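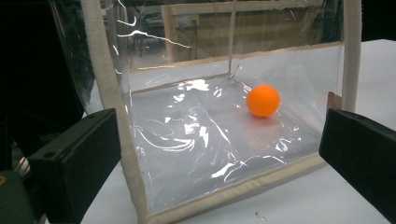

See-through and soft-sided

The clear pouch is back. The fabric-edged kind your aunt kept sheets in, see-through plastic with piping sewn round the rim. Half of Lorndale seems to have one in the hall closet and I now have more than I'd like to admit.

Blame Kane Tuhiwai. He runs the games room at the Sekermont, the old hotel on the hill road, and every January he empties the whole place onto tables. Balls, cards, dice, chalk, score pads, the tiny pencils. Everything out, everything looked at, everything put back in something clear. I went up to watch and ended up sorting.

His thinking is simple. A lid is a wall. Put orange balls in a lidded tin and by March people are buying more orange balls. "I had 17 tins," he says. "I could have told you what was in 2 of them."

So the tins went. First he tried hard boxes, the Van Damme ones that stack. Fine boxes. They crack if you drop them on tile, and guests drop them on tile. After that came the soft ones, with beige edging, and he stopped shopping.

Why soft works. It gives. A hard box holds what it holds and then the lid won't shut, where a floppy one bulges a bit and gets on with it. Squash it flat when it's not in use, push it down the side of a drawer. The fabric edge matters more than you'd guess too, it gives you somewhere to grab and it keeps the opening from collapsing in on itself. Mostly. Cheap ones collapse anyway.

The downside is creases. Clear sheeting wrinkles as soon as you look at it and then every wrinkle catches the light, so on a bright day you get a lot of glare and not much view. A bright ball still shows up. White dice, less so. Tuhiwai puts the pale things in first thing and lines the bottom with a square of dark felt. I've done the same with my buttons and it does help.

Creases come out, kind of. Hair dryer on low, kept moving, hand inside to smooth it. Don't iron it. I ironed one, through a towel, and lost the corner.

Now the table. You need one for this and it should be pale and clear before you start. Sounds fussy. But small stuff vanishes on wood grain, and on a patterned cloth you may as well throw the dice out of the window. The Sekermont had its long tables redone in matte white by Hostetti, the refinishing shop down in the valley, and the bill came to $602 for the lot. Tuhiwai thought that was steep until sorting week came round.
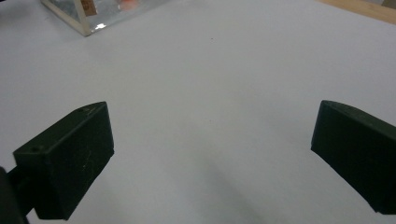

Matte white, mostly bare. A pale top is kind to small pieces.

Matte over gloss if you get the choice. Gloss throws the lamp back in your eyes. Matte does mark — rubber soles, newsprint, anything with dye — but a damp cloth and dish soap gets most of it and the rest you live with.

The method, as far as there is one. Tip out one container. Only one. Sort it by what it's for, so a ball goes with its paddles even if that splits up the balls. Anything broken goes on the floor to your left, and you deal with that pile before lunch or it'll still be there at dinner. Then into the clear ones, open side facing you on the shelf. No labels. He's firm about that. If it needs a label it's the wrong container, or there is too much in it.

I asked how much stuff passes over those tables. 3000 pieces, by the inventory the hotel keeps for its insurance, and that's with every jigsaw down as a single item. He gets through it in a week with the radio on.

At home I've been slower. The junk drawer took an evening. Craft shelf, a weekend, and I lost most of that to reading old birthday cards. My own table is oak so I put a white bedsheet over it, wich works fine until somebody leans on the edge and everything rolls to the middle.

Buying notes, quickly. Feel the piping — it should be stitched down, and a pucker here and there is okay but gaps aren't. Smell the plastic. If it reeks in the store it'll reek in your closet, air it for a few days or leave it there. Check the back corners where the seams meet, that's where they split first. And get a size bigger then you think, because the soft walls eat into the room inside.

The games room is open to nonguests in the afternoons. Ask at the desk for paddles.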